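Fornus line

The Fornus line is an automated kitchen system used at Stastivden, a staff canteen run by the catering firm Staltora. It was installed one November to take over loading, timing and portioning, and serves 2208 lunches a week, most of them to people who preferred the old soup.

Work on new dishes is done at a counter, with a household cooker and a single ingredient at a time. Corn has held the job longest.
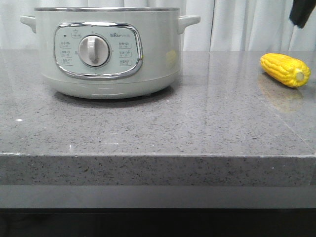 Before the line, the kitchen employed 10 cooks. It now employs six, plus four "process attendants," who are the other cooks with different aprons. Their shifts start at 6 a.m., as before, but the first hour goes to clearing alerts. The manual lists 61 of these, including two for "unexpected vegetable."

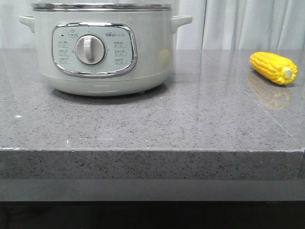
Pay rose slightly under the new job titles. Burns and sore wrists became less common, while complaints about boredom grew enough to get their own form. Tasting was left out of the original plan and restored after a Friday stew that the system had rated excellent.

A second line was ordered for the Krūmiņa site, where staff asked for a say in the menu and were given one in the color of the aprons.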